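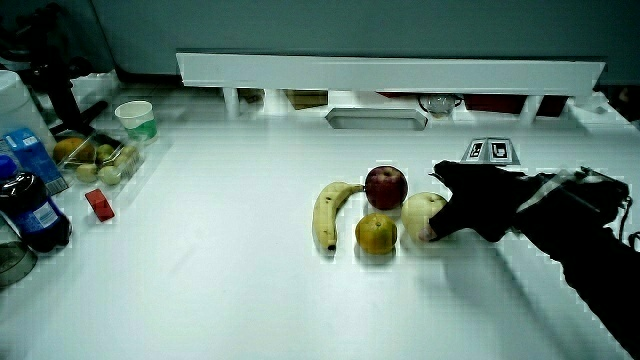 Melahat Gündoğdu reported that the bananas in the March fruit orders were speckling well before the end of the week, and asked whether they could be kept apart from the apples and oranges in the second-floor pantry.

Ticket 427
Site: Dorndale, Pantry 139
Supplier: Ciria
Category: Fruit service, quality
Assigned to: Amber Desmet
Status: Resolved, pending confirmation

Details of the request
The pantry receives one mixed delivery per week. Staff have been leaving the bananas and asking for credit on the following order. The requester would like the cause identified before the next order is placed.

Log

9:10 a.m. – Ticket opened. Supplier notified.

10:25 a.m. – Storage reviewed with Jhair Sotelo. All fruit had been kept together in one deep bowl beside the coffee machine. Apples and ripe bananas both give off ethylene gas, and a warm, crowded bowl will speed ripening.

11:40 a.m. – One of each kind of fruit set out on a white table for comparison with the supplier's ripeness chart. The banana is yellow with small brown speckles, and was graded ripe and fit to eat. No credit is due for fruit in this condition.

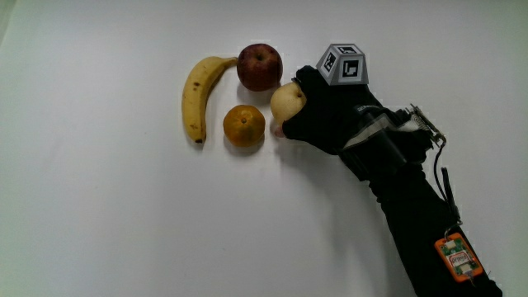 Resolution
1. The deep bowl has been withdrawn. Bananas are now to be kept on the hanging rack by the window, and apples in the refrigerator drawer.
2. Citrus fruit may remain on the counter in a single layer.
3. Beginning with the next order, Ciria will send half of the bananas slightly green.
4. Speckled bananas should be offered first. Those that have gone soft may be peeled and placed in the freezer – please label the bag.

Follow-up
2:15 p.m. – Genji Nakajima asked whether the same change would apply to the first-floor pantry. It will not at present; that order does not include bananas.

3:05 p.m. – Instructions sent to the requester. The ticket will close after 4 deliveries without a further report. Credit requests already submitted for March remain with Consolacion Cruzado and should not be added to this ticket.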